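Tretoden desk and pegboard cabinet: living with an all-white corner

I went back and forth on this pair for most of January, and I kept asking people with white desks whether they regretted it. My friend Iddrisu Baidoo said yes, immediately, and then bought a second one, so make of that what you will. I ended up with the Tretoden desk in glossy white and the Tillik rolling pegboard cabinet to stand at the end of it. I already had a small white nightstand with one drawer and an open cubby, and I wanted everything in the corner to more or less match.

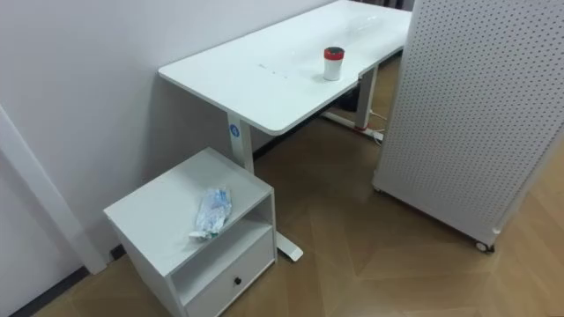
Page last changed: 18th August

Let me start with the desk, as it's the thing I'd buy again. The front corners are rounded, and if you've ever walked into a square one on your way to turn off a lamp you'll know why I care! The legs come down to flat foot bars on the floor, and I stubbed my toe on one during the first week and haven't since. The nightstand tucks right up against the leg, so I get a second surface to dump things on (wipes, mostly) and the desk itself can stay pretty bare. That was the whole idea. My old desk was a Cosby and I don't think I saw the top of it for years.

Now the gloss. It looks great from across the room and it shows everything up close. Smudges, little marks, tiny dark crumbs of who knows what. Overhead light makes it worse, because you get reflections right where the streaks are. I wipe mine down far more often than I ever wiped the Cosby, and I've learned to do it with a barely damp cloth and then a dry one straight after. If I skip the dry one I can see every pass I made. Romain Le Goff, who has the same desk in a much sunnier room than mine, told me to try a microfiber cloth and nothing else, and for everyday dust he's right. For sticky stuff you still need the damp one.

Putting it together took me 52 minutes on my own, and I'm slow. The instructions are all drawings and there's one where the left and right legs look exactly the same, so I'd lay both of them out on the floor before you touch a screw. You'll want a second person to flip it over. I did it alone and I was not graceful.
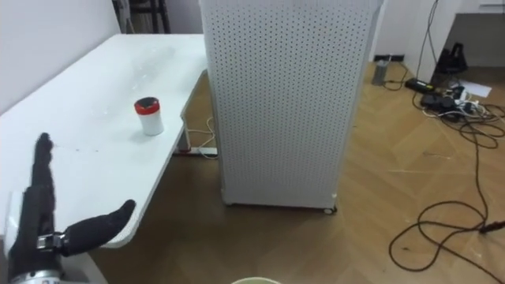 The cabinet was the bigger gamble. It's tall and boxy, with perforated panels on the front and the side, and I worried it would feel like having a refrigerator next to my elbow. It doesn't, or not much. All those little holes break it up, and being white against a white wall helps it fade back. I've seen the same sort of thing in black and I think I'd have hated it in a room this size.

What I like best is the casters. I keep mine a little way off the far end of the desk so there's a gap, and when I need to get at the power strip on the floor back there I just push the whole thing over. Before this I was crawling around with a flashlight in my teeth. They roll nicely on my herringbone floor and I haven't found any marks so far, though I do lift a bit as I push, out of habit.

The holes are small, so check your hooks before you order. I had a bag of 16 from an older Hoarau board and every single one was too thick, which annoyed me more than it should have. The right ones are sold separately, and I think a few could have gone in the box at this price. I'm buying mine slowly. Maybe the sides will fill up eventually, maybe I'll leave them plain.

Cables are the one thing neither piece helps with. The desk gives you nothing underneath to run them through, so mine loop down to the strip in a bundle, and because the cables are white you don't notice them much from standing height. From the couch you notice them. I keep meaning to buy a tray and clip it under the back edge, and I'd put that in your cart at the same time if loose cords bother you.

Oh, and the smell. Mine had a faint new-paint smell for up to 5 days with the window open. Gone now. 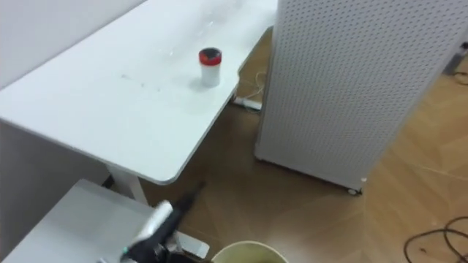 Would I buy them again?

The desk, yes, same color and all. I grumble about the smudges but I like sitting down to that big clean surface in the morning, with one small red-lidded pot on it and nothing else. If you have kids or you eat at your desk (I do, sometimes, sorry) then look at a matte top first.

The cabinet I'd buy again on sale. It's sturdy and it rolls and it looks right next to the desk, but the hooks thing bugs me and you could get a plain shelf for a lot less. Measure the height of your room before you order, too, and the width of your stairs. Mine came up the stairs in its box with very little room to spare, and I still have a scrape on the landing wall to paint over.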